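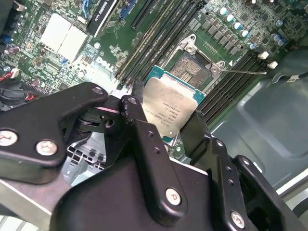

Xeon processor and empty socket in a Dell workstation.

Open Day at the Calimlim Reuse Works, Zurthorpe

I have been dropping old electronics at the Calimlim counter for six years without seeing past the roller door. They hold an open day every April, and this time I signed up early enough to get a place on the long tour. It runs two hours and covers the receiving dock, the furniture hall, the appliance bay, the computer rooms and the paper store. The short tour leaves out the computer rooms and the paper store and takes 45 minutes. Both are free, but the long one has to be booked.

Getting there

From Zalness I took the 8:40 bus, which stops at the end of Tiltness Road. It is a ten-minute walk from there along a road with no sidewalk for the last stretch. If you drive, use the north gate. The south gate is marked on most maps but it was chained, and several cars were turning around in front of it when I walked by. Parking is on gravel beside the old grain office.

Check-in was a folding table inside the north door. You sign a sheet, get a yellow vest and are told to keep inside the painted lines. Closed shoes are required. A man ahead of me had sandals on and was sent to the furniture hall, where he could look around without a vest. Coffee was a dollar and the doughnuts were gone by ten.

The building

The works moved into the former Tiltness seed warehouse after the old site flooded. You can still read "TILTNESS SEED & FEED" over the loading dock. The floor slopes slightly toward the river side because seed carts used to be rolled down it, and our guide said every shelf in the building has been shimmed on one end. I checked a few and she was right.

Our guide was Rosalinda Cabrera, who runs intake. She has been with Calimlim since the first site and answered nearly everything without looking at notes. When she didn't know something she wrote it on the back of her hand and came back to it later.

Receiving

Everything comes in at the river side on pallets or in wheeled cages. Offices closing down are the biggest source, then school districts, then people like me with a car trunk full of cables. Last year they took in 1,858 pallets. Each pallet is weighed, given a paper tag and parked in one of four lanes. The lanes are labeled furniture, appliances, computers and other.

"Other" was the lane I wanted to look through. It had a dentist's chair, a stack of church hymn boards, two vending machines and a box of several hundred door handles. Rosalinda said the door handles would sell within the week, and that the vending machines might sit for a year. Restaurants buy more from this lane than any other kind of customer.

A pallet is supposed to leave the receiving floor within three working days. That was not happening on the day we visited. The lanes were full and there was a row of cages along the wall waiting for a lane to open up. She said spring is always like this, since leases tend to end then.

Furniture hall

This is the part open to the public all year, so I will keep it short. It is larger than it looks from the street. Desks, chairs and filing cabinets take up most of it. Prices are on a colored dot, and the dot color tells you which month the item came out. After three months it drops to half price.

Task chairs get a new gas cylinder if the old one sinks. A woman at the repair bench changed one while we watched, using a pipe wrench and a rubber mallet. It took her less than five minutes, most of it spent getting the old cylinder loose. She said to never hit the plastic base directly. She also said that the wheels on most office chairs are the same size stem and can be swapped, which I did not know, and I bought a set of used casters on the way out for four dollars.

Wooden desks are harder to move than steel ones. Buyers want small desks now and most of what comes in is large. Some are cut down in the wood shop and sold as benches. The wood shop was closed for the open day because of dust.

Appliance bay

Refrigerators, microwaves and water coolers come through here. Anything with refrigerant goes to a licensed firm in Zalness and comes back as an empty shell or doesn't come back. Microwaves are tested by heating a measured cup of water for two minutes and taking the temperature before and after. There is a chart on the wall with pass marks for each wattage. The technician let one of the kids on the tour do a test, and it passed.

The bay is loud. If you have trouble hearing, stand near the front, because the guide does not use a microphone.

Computer rooms

There are two rooms, one for wiping drives and one for repair and parts. The drive room you see through a window. Drives are wiped and logged by serial number, and the customer gets a list. Drives that fail the wipe are shredded, and visitors can take a pinch of the shreds home in a bag. I passed on that.

The parts room was the most interesting stop for me because it answered a question I have had for years, namely why they will take a ten-year-old office tower but turn away most tablets. The answer is that a tower comes apart with a screwdriver. Memory, power supplies, fans, drives and processors can be pulled, tested and put in another machine of the same family. A tablet is glued together, and the labor to open it costs more than the part inside.

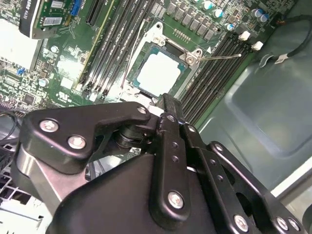

The shelves are sorted by socket type first and by maker second. Rosalinda said this was changed two years ago after a summer intern pointed out that people kept walking past the part they needed. Memory has its own cabinet with antistatic trays. There are 498 trays in it, and the tray numbers are kept in a spreadsheet that prints out each morning and hangs on a clipboard by the door.

Workstations get more attention than ordinary desktops. They come from engineering firms and architects and cost a lot when new, so there is still a market for them among students and people doing video work. A repaired one goes for between $150 and $400 depending on memory and graphics card. Ordinary desktops go for $70, all one price, with a 30-day return.

Someone asked about socket damage. The pins in many newer sockets are on the board side and bend easily, and a bent pin is a common reason for a board to be scrapped. They ask donors to leave the processor in place or put a plastic cover over the socket if it has been taken out. If you are clearing out an office and planning to pull parts first, that is worth knowing. Another person asked whether old thermal paste should be cleaned off before donating. The answer was no, leave it, they do it with alcohol and lint-free wipes.

Laptops are handled at a separate bench. The main work there is batteries. Swollen ones go straight into a steel drum of sand outside the back door, and we walked past the drum on the way to the paper store at what felt like a faster pace than the rest of the tour.

Paper store

I had expected this to be the dull part. It is a long, low room that used to hold seed sacks, and it now holds manuals, service sheets and parts lists for equipment that has passed through the works. There are up to 940 binders, according to the sign, though a few shelves were being rearranged and some binders were on the floor. Sewing machines, adding machines, mimeographs, phone systems, projectors. People write in from other states asking for copies, and they charge 25 cents a page plus postage.

I looked for the manual to my mother's sewing machine and found the one for the model before it. The threading diagram is the same, so I paid for three pages.

Lunch and afterward

The tour ended a little after noon. A truck in the lot was selling tamales and bottled water, cash only. The nearest sit-down place is back in Zalness. There are picnic tables on the river side, and the view is of the rail bridge.

In the afternoon there were two talks in the furniture hall, one on batteries and one on buying a used desk. I stayed for the desk talk. The main advice was to open every drawer all the way and to look at the underside for water stains. The speaker also recommended bringing a tape measure and measuring your doorway before leaving home, and two people in the audience went out to their cars to call someone.

Practical notes

Book the long tour by phone. The web form only offers the short one.
The restrooms are by the north door and there are none past the receiving floor.
The furniture hall and most of the tour route are level enough for a wheelchair, but the paper store has two steps and no ramp.
Photos are allowed everywhere except the drive room.
Drop-off is closed on the open day, so don't bring your old equipment with you. I saw one couple carrying a printer back to their car.
The last bus back to Zalness leaves Tiltness Road at 4:15.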